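How do I stop losing small things after moving to a smaller flat?

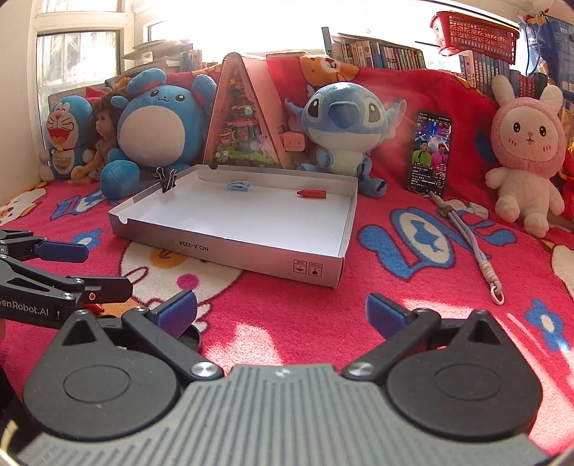
I moved with my daughter into a two-room flat in Floscombe last December, and since that time I spend a part of every evening looking for small objects. I am not a messy person, or I was not one before. In the old place we had a hallway with a long cupboard, and each little thing had a drawer there. Now we have one shelf near the door and one chest of drawers which we share. My present method is lids from cardboard boxes. The one with NO.A-222A printed on its side has a hair clip and a binder clip in it, together with something red in the shape of a crayon, and it stands on the pink blanket in front of the toys, so you understand that the method does not have much order in it. The same things go into whichever lid is closest, and then the lids travel from room to room.

What I tried already:

I bought a plastic organizer with many compartments. The compartments were too small for scissors and too big for paper clips, and after a month everything was lying on top of it.

I tried a glass jar for each kind of thing. This looked nice, but my daughter (she is six) can not reach inside without turning the jar over, and I do not like glass near the bed.

I tried also to throw away more. I did it for one weekend and was very proud, and the week after I had to buy again a sewing kit and a tape measure.

My limits are these. I rent, so I can not drill in the walls, the agent is strict about it. I would like to spend not more than 50 dollars in total. And it must be something a child can use too, because half of the small things are hers and she does want to help, when it is easy.

How do other people in small homes organize this? I don't ask for beautiful pictures from magazines, I ask what still works after half a year.

Gleice Bastos
5 November 2018

Lewis Buchanan

Hi Gleice. I have lived in small units most of my life, the last one with two kids, so I'll tell you what stuck with us.

First, keep your lids. A shallow open tray is about the best thing there is for a child, as she can see everything in it without digging. The trouble is that they move. Pick where each one lives and fix it there. We used removable adhesive strips on the bottom, the sort you pull sideways to take off. They held fine on top of a chest of drawers and came away clean at the final inspection. Try one on a hidden spot first if your furniture is old or painted.

Second, sort by where you use the thing and forget what kind of thing it is. I had all our scissors in one drawer for years, and they were never in it. Now there is one pair in the kitchen, one at the desk and one in the bathroom for cutting tags and bandages. Hair things go beside the mirror. Pens go beside the place where you sign school forms. It sounds wasteful but three pairs of cheap scissors cost less than a takeaway dinner.

Third, have one "don't know" box. Everybody has bits that don't belong to a group, like the odd screw or the key that fits nothing. Ours is a biscuit tin. When it won't close any more, we sit down and empty it on the table, and most of it goes in the bin.

For the shelf near the door, I'd leave it for keys, wallet, sunglasses and mail only. Be hard about this. Once a toy lands there, ten more will follow.

As for the drawers, cut-down cereal boxes make good dividers. Cut them a little lower than the drawer or they catch when you close it. I did mine with a bread knife, which I don't recommend.

Welington Siqueira

get a pegboard. the ones that lean on the wall dont need any drilling. mine is from Sadeck and it was under 50. hooks fall out sometimes if you pull up on them, otherwise good

Botond Nyitrai

I agree with Lewis in most points, but I would add something about the labels. With a child of six I would draw the labels, or let her draw them. My son refused every label that I printed, and when he made his own (a very strange drawing of a battery, it looked like a fish) he began to put the batteries in the right place and even corrected me.

About the pegboard I am less sure. We had a leaning one, and it is good for adults, but a child takes hold of it to reach the upper hooks and it can slide forward. If you take one, put it behind a heavy table so the lower edge can not move.

A cheap thing which helped us is an over-the-door shoe holder with pockets of clear plastic. It hangs without screws. The low pockets are for the child and the high ones for medicine, needles and everything sharp. Before you buy, measure the gap above your door -- ours was too narrow for the first set of hooks and the door did not shut. I had to exchange them for the thin metal type.

And one habit. Before the teeth are brushed, each person brings back three things. Only three, so it does not become a big cleaning with tears. Some evenings we forget it and the flat is still alive the next day.

Gleice Bastos

Thank you to all. I have ordered the shoe holder from Marchuk, after measuring the door two times. The pegboard I will leave for a later year, when she is taller and more patient. The strips I could not find in our supermarket, Lewis, do you remember in which part of the shop they are? With the picture hooks, or with the glue?

Lewis Buchanan

With the picture hooks, usually. If they're not there, try the hardware aisle near the felt pads.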